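Workshop notebook, dye bench. March

Starting up the walnut dye trials again after the break. Catalina Ulloa wants a brown for the Ludiveo cushion covers that holds up next to basketry without going red under shop lights. The last batch went red. I think the well water here has more iron and lime than we allowed for, so this round is the same recipe with two waters.

Setup: 343 g dry weight of wool yarn, split evenly by eye and then corrected on the scale. Scoured both halves last night in soft soap, rinsed until the water ran clear. Half A goes in tap water, half B in rain water from the barrel behind the shed. Hulls are from the same sack, soaked four days, strained twice through cotton. Smell is bad as always. Lid on whenever possible.

Target is 70 C in both pots, no higher. Kumaresan Fernandes keeps saying I can let it go to a simmer. I tried that in the fall and the yarn felted at the edges of the skein, so no.

9:40 both pots on.
10:25 pot B at temperature, pot A behind. The left burner is weak.
10:50 pot A reached 74, turned it down, back to 70 by 11.
12:00 heat off, both left to cool in the bath with the yarn under.

Color target:

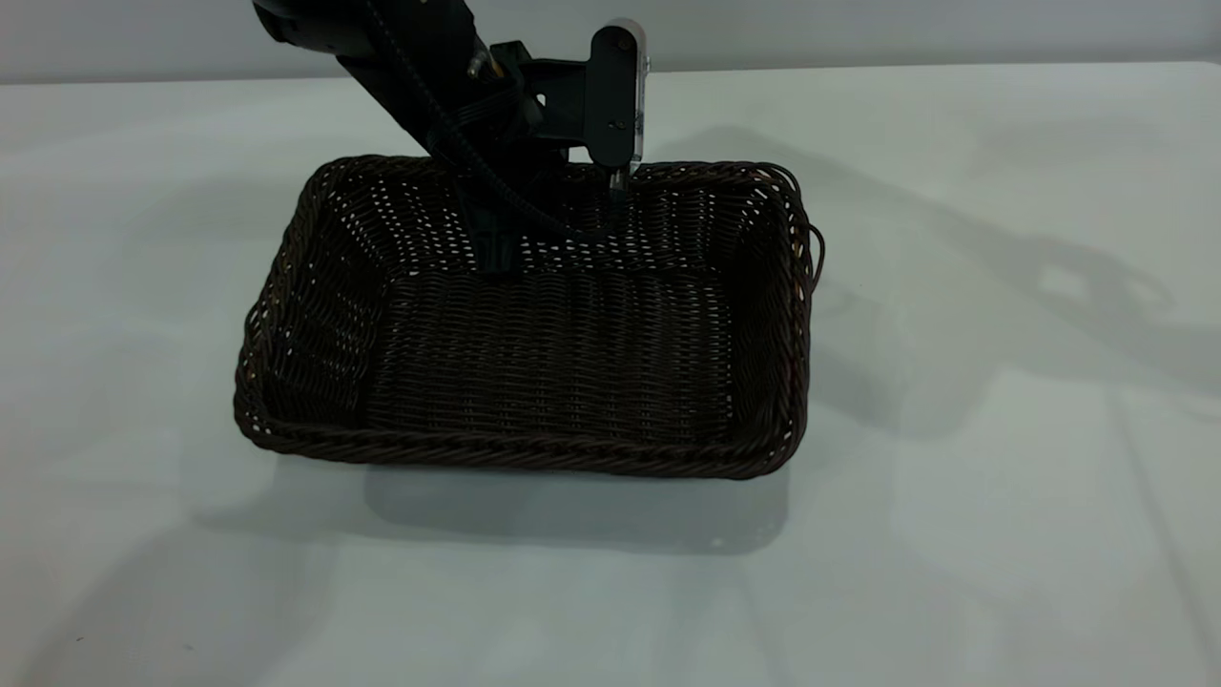

Dark brown wicker, shallow tray shape. Match the depth, ignore the gloss.

Pulled a short length from each pot at 2:15. Squeezed out, dried on the radiator, then compared at the window. A is a flat brown, a little gray. B is warmer and lighter. Neither is dark enough for Catalina. Bautista Mansilla suggested an iron dip for A, but I would sooner do a second bath at full strength and see where that gets us first. Iron makes the yarn harsh and the Visero people already complained about that on the sample hanks.

Sun-ja Byun asked if we could run an orange alongside, as a companion color. Madder over a weak walnut ground might do it. We have enough madder for one small test. I would keep that bath cooler than the walnut and go slowly.
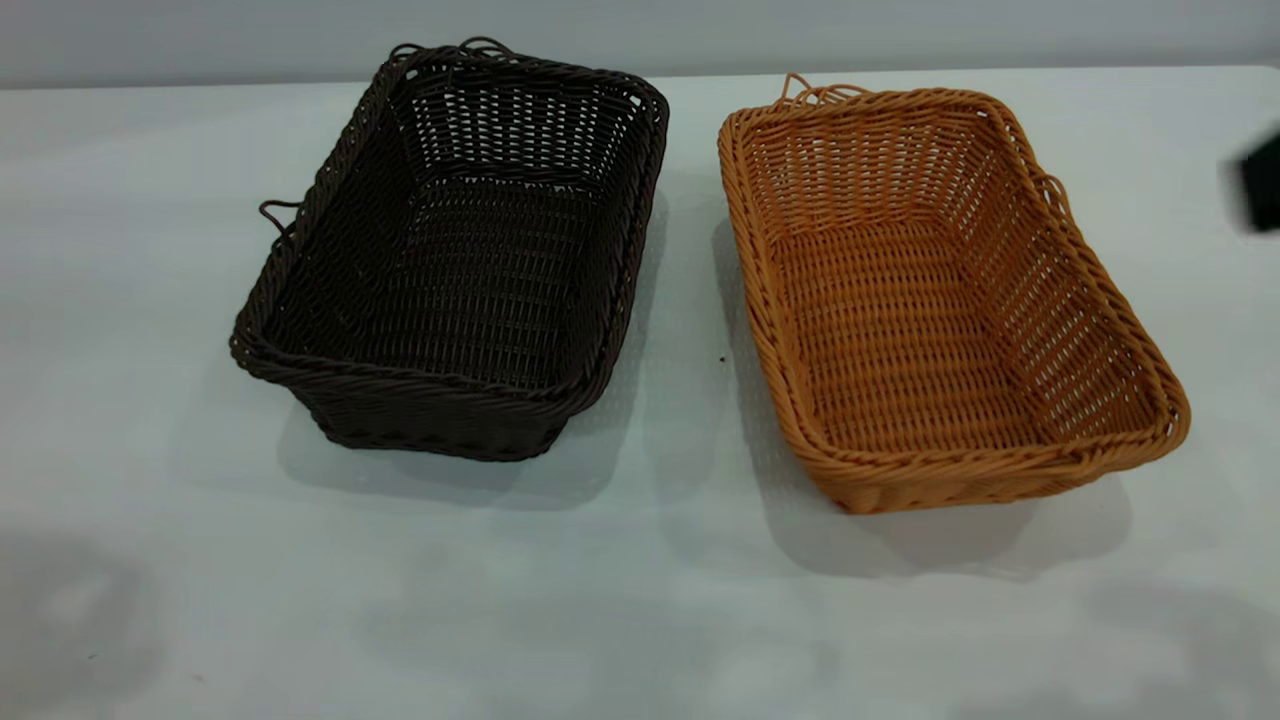 For the madder I need chalk, and the jar is nearly empty. Put it on the Jidport order with the cotton ties and a new thermometer. The old one reads high compared to Byung-chul Kwak's, and if his is right then my 70 today was a bit under.

Left overnight: both walnut skeins back in their pots, lids on, tags tied to the handles. Do not swap the lids, the tap water one has the chip. Second bath tomorrow, fresh hulls already soaking in the gray tub.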